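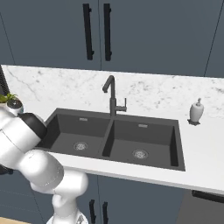

Double-basin sink in a white countertop, with a potted plant at left.

FOR IMMEDIATE RELEASE

PLARLOW, December - Isodum opens its free night line for people who can't sleep. Starts this month, 10 p.m. to 6 a.m., every night.

Callers talk to a trained listener. No diagnosis, no prescriptions, no sales. Just someone awake at 3 a.m. who knows a bit about worry and sleep.

The line grew out of a trial with the Alexiou Clinic. 743 people signed up for 100 places, so we knew we had to go bigger. Room now for 3000 callers over the winter.

"People lie there checking their pulse and looking up symptoms on the phone," said Padmavathi Thomas, program lead at Isodum. "By morning they're worn out and more scared then before. We want them to call us first."

Callers can also ask for the Imia sleep diary, a paper booklet, mailed free. Large print avaliable.

Not an emergency service. Chest pain, trouble breathing, thoughts of self harm: call 911 or 988.

Press contact: Padmavathi Thomas, Isodum, 1613 Alexiou Street, Plarlow. Interviews after 2 p.m. please.

###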